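Waltus Pantry and Parcel Project
Progress report, January

Dear Remedios,

Thank you for your patience while I got this together. The month ran away with us a little (the new shelving arrived the same week as the bread delivery, and you can imagine the hallway!), but there is a good deal to tell you and most of it is cheerful.

Parcels

We sent out 52 parcels in January, against the 40 we had promised you in the autumn. Most went to the apartments on Kanau Street, and the rest were collected from us on Wednesday afternoons, when the kettle is on and people tend to stay and talk. Each parcel still has a food half and what we have come to call the drawer half, meaning the toiletries and stationery that families kept telling us they ran short of before they ran short of soup.

Sorting

Donations arrive all mixed together, and the sorting table is where most of our hours go. On the blue-teal carpet top you might find bagged bread or cake next to a little bunch of grapes, a bottle of tea-colored drink, a green can, a snack packet, and then a glue stick and a flowery white tube from somebody's bathroom shelf. Fresh things are now pulled out first and go into that day's parcels. The carpet was my idea and I am rather fond of it, as round things roll so much less than they did on the bare top. 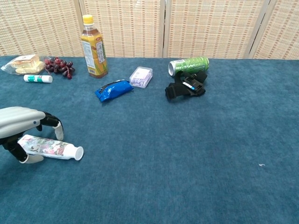
Spending

Of the 3000 dollars you granted us, almost 80 percent is now spent or promised. The shelving was the largest piece, then the parcel boxes from Bravo, which cost more than I had budgeted. I have kept the receipts together and will send copies with the spring report.

Still to do

The labels for the drawer half are not finished, and I would like a second set of crates before Easter. We are also talking with the Prisach school about a collection of pencils and glue.

Do come by any Wednesday after two.

Warmly,
Friederike Mühlbauer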